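Search this site
Enter keywords
Go

Part-Time Instructor, East Asian Calligraphy and Brush Arts
Siltgate Center for Adult Learning

6 min read

The Siltgate Center for Adult Learning invites applications for the position of Part-Time Instructor in East Asian Calligraphy and Brush Arts. The position is based at the Center's main building and begins with the spring term. Applications are reviewed as they arrive, and the position will remain open until filled.

About the Center

Siltgate offers evening and weekend classes to adults of all backgrounds. Enrollment in the arts division stood at 231 students last term, of whom 121 were registered in drawing, printmaking, or lettering courses. Calligraphy has been part of the catalog since the division was formed and currently consists of an introductory course, an intermediate course, and an open studio on Saturday mornings. The program is directed by Mal-soon Hong, to whom the instructor will report.

The Position

The instructor will teach the introductory course in both of its weekly sections and will supervise the open studio on alternate weeks. The introductory course covers posture and grip, the preparation of ink, basic strokes, and the copying of model characters in regular script. Students are not expected to read Chinese, Korean, or Japanese, and the instructor should be prepared to explain the meaning and stroke order of each character in plain English.

Teaching duties amount to 9 hours per week during term. A further two hours are paid for preparation and for written comments on student work. The instructor is also expected to attend one division meeting per term and to take part in the student exhibition in the Han Gallery on the ground floor. Setup for the exhibition takes place on the afternoon before the opening, and instructors hang the work of their own students.

Class size is limited to 14. Paper, ink, felt mats, and practice brushes are supplied by the Center. Students in the intermediate course buy their own brushes and may leave them in the studio between classes if they are labeled.

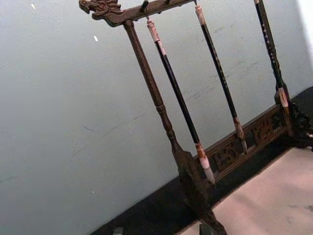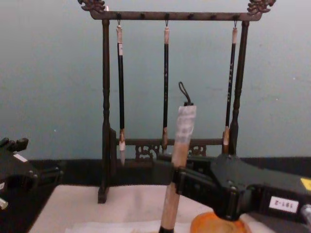 A carved wooden rack for calligraphy brushes.

Required Qualifications

Applicants must have at least three years of experience teaching calligraphy or a closely related subject to adults or older teenagers. Experience may have been gained in a school, a community program, a religious or cultural association, or private lessons. Applicants must be able to demonstrate regular script with confidence and must be authorized to work in the United States.

A degree in fine arts or art history is welcome but is not required. Study under a recognized teacher will be considered equal to formal study, and applicants who have trained in this way should name the teacher and give the length of study.

Preferred Qualifications

Preference will be given to applicants who can also teach one of the following: running script, seal carving, ink painting, or the mounting of finished work. The Center hopes to add a short course in seal carving next year and would be pleased to hear from applicants who could design one. Working knowledge of Korean or Mandarin is helpful in the open studio, where a number of older students prefer to be taught in their first language.

Pay and Benefits

Pay is hourly and follows the Center's published scale for part-time faculty. Instructors may take one course per term in any division without charge. Parking is free after 5 p.m. The position does not include health insurance. Appointments are made for one year and may be renewed.

How to Apply

Please send a letter of interest, a current résumé, the names of two references, and images of six pieces of your own work. At least two of the pieces should be in regular script. Original work should not be mailed, as the Center cannot undertake to return it. Materials may be sent by e-mail or delivered to the front office in care of Tincuța Costache, Faculty Services.

Applicants selected for interview will be asked to teach a sample lesson of 20 minutes to a small group of current students. The subject of the lesson will be provided one week in advance. Travel costs for the interview cannot be reimbursed.

The Siltgate Center for Adult Learning is an equal opportunity employer. Applicants who need an accommodation at any stage should contact Faculty Services before the interview date.

Comments (4)

R. Delgado
Is the open studio position separate, or does the same person have to do both? I could manage Saturdays but not the evenings.

Faculty Services
The duties are combined in this posting. You are welcome to write to us about substitute work in the open studio.

inkstone_jen
Took the intro course two years ago and loved it. Please find somebody as patient as the last teacher!

P. Whitlow
Does left-handed matter for teaching? I write with my right for brush but everything else left.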